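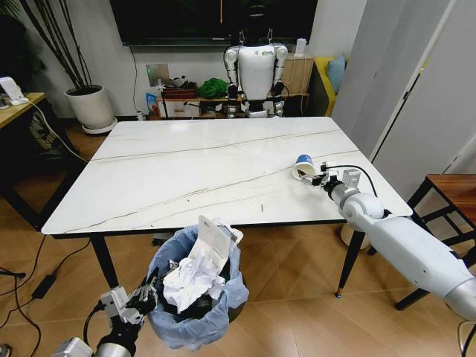 The procedure for clearing the living room table has been stable since February, so I am writing it down before it changes again. It covers the table itself and the floor within reach of it. It does not cover the TV cabinet, whose lower shelves have their own backlog. The rule that took longest to settle is the one on order of removal. I used to take the largest item first, on the theory that it freed the most surface. I now take whatever is most likely to leave the table by itself, and in practice that means anything round. A paper cup on its side near the right edge, like the blue-and-white one here, is the standard case. It has very little mass and it will roll in an arc if anything brushes it. A cup goes before paper, and paper goes before cardboard, unless the cardboard is leaning on something.

The table

It is a rectangular table with a white top, gray veins and black metal legs, bought secondhand from a shop called Tastell that was closing its upstairs floor. The height is fine for a sofa table. The surface is easy to wipe and shows liquids well. It is poor at showing small solids. A dark crumb on a gray vein is more or less invisible from standing height, and I have wiped over things that then scratched along under the cloth. I have found no marks from this so far, but I would like to keep it that way.

My old table was a dark one and had the opposite problem, in that everything pale stood out and everything dark disappeared. Donal Hayes, who had that table before me and has it again now, says he just sweeps it with his forearm. I have seen the floor at his place.

The bin

I keep a small round bin with a blue bag in it and bring it to the table when I start. I tried three positions. Under the table is bad, as you have to lean down and back for each item and the legs are in the way. At the right end is good for cups and bad for everything else. The one I have kept is on the floor in front of the near edge, toward the left. From there most of the surface can be reached without moving your feet, and anything dropped between the table and the bin lands where it can be seen.

The bag is a Konard bin liner. They come 20 to a roll and the perforation is reliable. The fold over the rim matters more than the brand. With a shallow fold the bag slides in as soon as something with corners is pushed down, and after that you are putting trash between the bag and the wall of the bin. I fold down about a hand's width and bunch the spare at the sides. I had a roll from Koltia before this one, and those were stiffer and would not stay folded at all.

Bin capacity is where I still lose time. Crumpled paper fills a small bin quickly and weighs nothing, so the bin looks full long before it is. One flat piece of cardboard packaging on top makes this worse, as it stands up out of the bag and blocks the opening for whatever comes next. The correct method is to fold it first. I know this and do it perhaps half the time.

What is usually on it

Snack packaging and paper, mostly. Cardboard arrives with deliveries and gets torn on the spot instead of cut, so it comes in irregular shapes that stand up by themselves. Tubes and lids turn up for reasons I have stopped looking into. 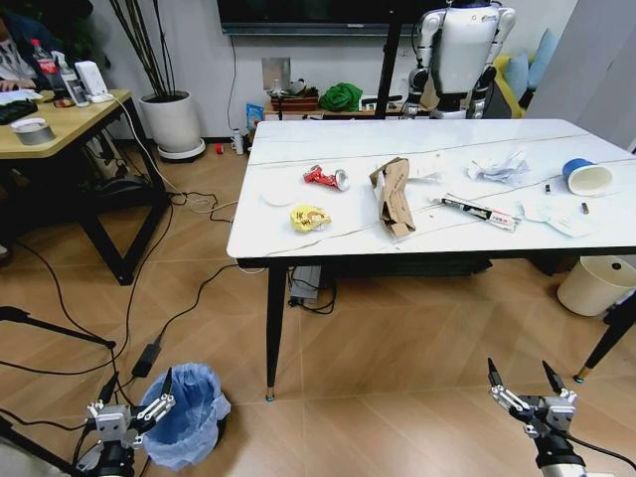

Contents before clearing. Can and yellow wrapper toward the left, tube right of the cardboard, cup over at the right end.

A few notes on particular items, in no special order.

Cans. A crushed can is easier to place than a whole one, but the edges can be sharp where the wall has creased. I pick it up by the ends. The council here takes cans separately, so it goes to the kitchen afterward and I don't count it toward the bin.

Wrappers. Crumpled is fine. A wrapper that has been folded flat sticks to the table if there is any residue under it, and then you have to get a fingernail under one corner. Check inside for crumbs before lifting and keep the open end up.

Tubes. Check whether it is finished. I have thrown out a new tube of glue by treating anything tube-shaped as trash. A tube on the table now gets one squeeze at the shoulder end before a decision is made.

Tissue. A flattened tissue lies very close to the surface and is surprisingly hard to pick up from the middle. Pinch at the center and pull up slowly, or slide it to the edge. Wadded paper needs no technique.

Cardboard. Last, unless it is the kind that leans. Lift it straight up and look under it. There is a fair chance something small has been pushed behind it.

Round flat things. Lids, discs, coasters. These get set aside until the end, and if I can match one to an object still in the house it is kept.

Timing

Ultan Ó Riain asked me how long all this takes, in the tone of someone who already had a view. I ran it with the phone stopwatch. A normal evening's clearing with the bin already in position came to 58 seconds. With the bin in the kitchen and one trip per handful it came to a little over three minutes. Ultan's position is that you could use a tray. I tried the tray. It is faster off the table and slower into the bin, and then you have a tray to wipe.

The larger gain came from having a spot for things that are not trash. Before that, each doubtful item was picked up, looked at and put back down, sometimes more than once. Now it goes to the left end of the table and waits. I deal with that end once the rest is bare.

Two hands help if they are given separate jobs. One picks up from the surface and the other handles whatever is at the bin, turning printed sheets over to see whether they need keeping or holding a stiff card upright so it can go in end first. Letting both hands pick up means they meet in the middle and the bin gets no attention. Printed inserts are the slowest item by a long way. The text is small, one side usually has a label or a part number on it, and I read more of it than I need to. I kept the leaflet from a Sukprasert lamp for over a year on the strength of a single wiring diagram.

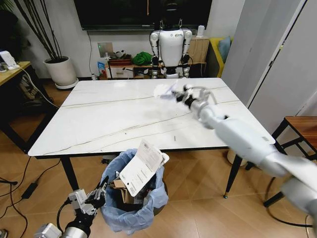

Small items and the final pass

The final pass is for anything too small to have been picked up with the rest. Pins, screws, bits of toothpick. They tend to show up toward the front of the table, where things get put down and opened. I used to wipe first and find them with the cloth, which is the wrong order on a glossy surface.

The method I use now is a light from the side. A phone torch held almost level with the top throws a shadow behind anything that stands up, and a vein throws no shadow. You go along the front edge, then along the back. A pin is best lifted with a bit of tape. Screws go in the jar and do not go in the bin, as a screw will find its way through a thin bag on the stairs.

After that, a damp cloth in straight strokes toward the near edge, with the other hand held below to catch crumbs. Then a dry one. I have no opinion on sprays for this top. The label on the one I own says to dilute it to 1 part in 70 for sealed surfaces, and measuring that out for a sofa table is more work than the clearing.

The bag comes out when the table is done, even if there is room left in it. Pull the folded edge up first all the way around, press the paper down with the bag held open, and tie it. New liner in straight away.

Still to sort out: a bin with a slightly wider mouth, and somewhere nearer than the kitchen to put the cans. If I change the bin I will time it again and add the result here.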